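Went to the open day at Stetow on Tuesday. It's a robotics workshop on the edge of Clusville, past the tyre place. A few people asked me to write it up, so I'll do it as a thread.

Getting there: the 2 bus stops outside, but the sign faces the wrong way and I walked past it. Go in through the side gate. You sign a sheet, get a sticker with your name on and leave your bag on a shelf if it's a big one.

Our group was mostly people from the evening electronics class in Skorkville, plus a couple with a teenage son who asked better questions than the rest of us.

The first half hour was a talk. Decha Intarasuk did it, standing up, no slides. He works on the hands. He said he used to repair knitting machines and that a lot of it carried over, mainly patience with small parts that wear out.

The project is called Phromma. The idea is a robot that does ordinary kitchen jobs in an ordinary kitchen, with the same cupboards and fridge you'd have at home. They haven't put special handles or stickers on anything to help it.

I asked why start with putting things away. Decha said it's dull, people do it every day, and you find out very quickly what the hands can't do. Fair enough.

Someone asked about speed. It is slow. If you've watched the clips online, a lot of those are sped up, and Decha was open about theirs being sped up as well. In the room you stand and wait while it makes its mind up. I didn't mind this but the teenager sat down on the floor.

Then the demonstrations. We had 2 to watch. The first was wiping a worktop, and I didn't get near enough to say much about it -- I was at the back behind a tall man with a rucksack. It did the middle well. The corners it left.

The noise surprised me. I was expecting a whine and it's more of a soft tick, with a fan going underneath. You could talk over it easily, and people did, until we were asked not to.

Safety was sensible. There was tape on the floor and we stayed behind it. One of the staff had a stop button on a lanyard and kept a hand on it the whole time. She pressed it once to show us, and everything just held where it was.

The second demonstration was the fridge, and I moved up to the front for that. They had a screen up showing the view from the robot's head, so you could follow it looking down at its own hands. I found that easier to watch than the robot itself.

Decha talked over this part. Bottles are harder than boxes, he said. They roll, the clear ones are hard for a camera to pick out, and a full one has its weight moving about inside it. The hand has to close firmly enough to hold without squashing the plastic.
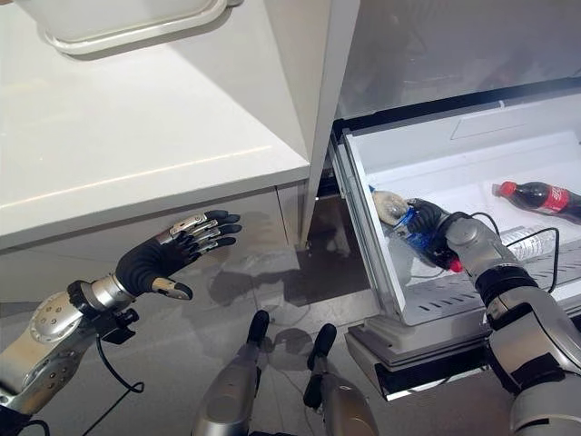
Right hand on the blue-label bottle, freezer drawer open. View from the head.

What I hadn't thought about is how much reaching is involved. A drawer that low is awkward for me, and I've got knees. He said the arm has to come in over the side at an angle that leaves space for the fingers, and they spent most of July on that alone.

Cables came up in the questions. Decha said they'd like all of them inside the arms eventually, but for now they want to be able to change a part in 5 minutes, and you can't do that if you have to take the whole forearm to bits first.

Somebody asked when you could buy one. He said he had no date and wouldn't make one up. Somebody else asked if it could do stairs. Different team, apparently.

Tea and biscuits afterwards in the front office. You could pick up a spare finger and bend it. Lighter than I expected, and stiffer at the end joint than in the middle. I'd have liked longer with that.

Would I go again? Yes, though I'd eat first and get to the front early. It's free, you book by email, and they ran over by a fair bit, so don't plan on the early bus home. I got the one after.

Next visit is in the autumn, they said. I'll post the address for booking when I find the leaflet -- it's in my other coat.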